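Is a monthly email newsletter worth it for a small toy and gift shop?

Posted by clulleck_gifts

Hello all! I run a little shop in Clulleck and I've finally got 158 people on my email list, all signed up at the till. I'm so pleased with that! Now I'm stuck on what to send them and how often. Is monthly too much? And do I need to pay for one of the proper mailing services, or can I just use my normal inbox?

mesum_maker

Do it, do it! Monthly is lovely. I've sent mine from Mesum for 4 years and people come in talking about it. Don't use your normal inbox though — one slip with the address boxes and everyone can see everyone else's email. The free plan I'm on covers 200 contacts, so you'd fit.
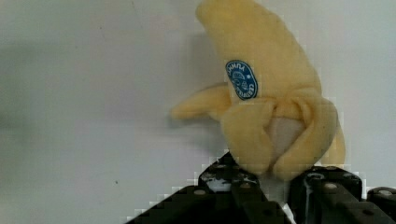 Keep each one short as well. I do one new arrival, one bit of shop news and the opening hours, and I send it at 10 in the morning. Put an unsubscribe link in every single one and don't take it to heart when someone uses it.

pustmont_paper

Agree with the above. Subject lines matter loads!! Mine used to say "May newsletter" and hardly anyone opened it. Now I put the actual news in, like "Ekström cards are back", and the difference is brilliant. Send yourself a test first and read it on your phone.

till_roll

monthly is fine, i do it when i remember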